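Filine Backdrop Cloth, Black – Drarnero Display & Event Supply

Print this page | E-mail to a friend

Heavy black cloth for booths, classrooms, tabletop demos, product corners. Goes over a frame, a rail, a rolling rack, whatever you have. Sold by the piece, hemmed on all four sides, frame NOT included (see bottom of page).

Matte finish. No shine under overhead lights, which was the main complaint with the old Urbańczyk cloth we used to carry. That one is discontinued, please stop asking – we have 2 pieces left in the back and they are both short.

Takes pins. Foam letters, paper signs, price cards, fabric garlands. Straight pins or T-pins, either works. Small holes close up if you rub them with a thumbnail. Do not use hot glue, do not use packing tape, and we can't take it back with glue on it.
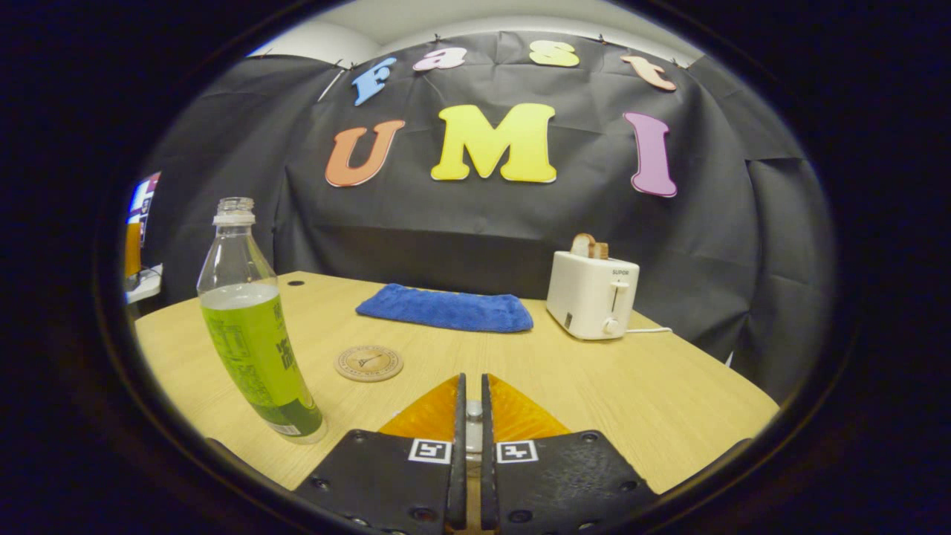
Lettering is ordered seperately. Foam sets come in mixed colors, lowercase or capitals, and you can combine both on one cloth. Pale colors hold up fine on black, so don't feel you have to go all bright: the light blue "f" and the pink "a" in "fast" read as well as the big orange, yellow and magenta "UMI" under it. Curving the top row is easy, just pin the two end letters first and work in. Thin white outline, like on the capitals, is a good pick for back-of-the-room reading.

Folds and creases. Yes it comes folded, yes it will show fold lines at first. Hang it overnight and most drop out. Steam from the back side for the rest. Or leave it loose and let it drape, lots of people like it better that way behind a light-colored table. For a flat tight look order wider clips and pull from the corners.

Weight is 340 grams per square meter. Holds up to 10 foam letters per row without sagging on a standard frame, more if you add a center clip.

Protex treatment – optional. Water and stain repellent, sprayed on before shipping. Worth it if you're doing food or drinks in front of the cloth. Adds a few days. Treated cloth should not go in the washer, wipe down only. Untreated: cold wash, hang dry, no bleach.

Colors: black only right now. Charcoal is back in November.

Stock is good, we took in 2,000 pieces this spring. Bulk pricing for schools and trade show crews, ask for Zbigniew Cieślak at the order desk and have your frame width ready. He will ask for it.

Goes with: Filine frame kit, spring clips, T-pins (box), foam letter sets, carry bag. Bag fits the cloth and the clips but not the frame, the frame has it's own.

Page updated April 4, 2019

Print this page | E-mail to a friend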